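Vondberg TL-4 compact lens: review
Posted 12 Mar 2018

The TL-4 is the second fixed-focal-length lens from Vondberg and the first to include autofocus. It covers a full-frame sensor at 50mm with a maximum aperture of f/2, and it replaces the older manual version in the catalog. I used a retail copy on two bodies, one with a high-resolution sensor and one older body with a strong low-pass filter.

Build is mostly metal, with a plastic filter ring. The mount has a thin rubber gasket. Vondberg makes no claim about weather sealing in the manual, so treat the gasket as a dust barrier. The focus ring turns smoothly but is electronically coupled, and its response depends on how fast it is turned. Video users will want the linear setting, which is buried in the body menu on both cameras I tried. There is no aperture ring.

Autofocus is driven by a stepping motor. In good light it is quick and close to silent. In dim interiors it hunts once before locking, and on the older body it sometimes hunts twice. Firmware 1.1 is due in April and is supposed to address this. I will update the review if it does.

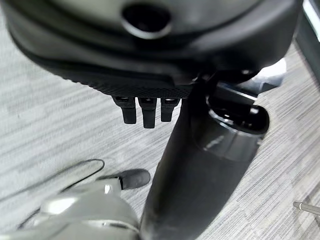 Sharpness at f/2 is good in the center and soft in the corners. By f/4 the corners catch up on the older body; on the high-resolution body they need f/5.6. Fine repeating texture is a useful check here, and the cross-hatched band along the edge of a black office chair seat is the sort of subject I mean: small relief, little color, smooth molded plastic right next to it. Wide open, the TL-4 separates that kind of pattern in the middle third of the picture and begins to smear it toward the sides. Moiré appeared on the high-resolution body at f/5.6 and was easy to remove in the raw converter.

Distortion is slight barrel and is corrected by the built-in profile. Vignetting is obvious at f/2 and gone by f/4. Color fringing shows up on backlit branches and chrome edges, green behind the focus plane and magenta in front. The Thoroddsen 50mm controls this better but weighs more and has no autofocus. The Jallurero is the closer competitor. It has the better corners, a noisier motor and a hood that falls off.

Flare resistance is average. With the sun just outside the picture, contrast drops across the whole image, and the supplied hood is too shallow to help much. I ended up using a third-party screw-in hood from Clukeck.

Pros: compact, quiet motor, good center sharpness, low distortion.
Cons: soft corners wide open, color fringing, shallow hood, hunting in low light.

Test settings: raw files, ISO 100 and 200, tripod, electronic shutter, sharpening off.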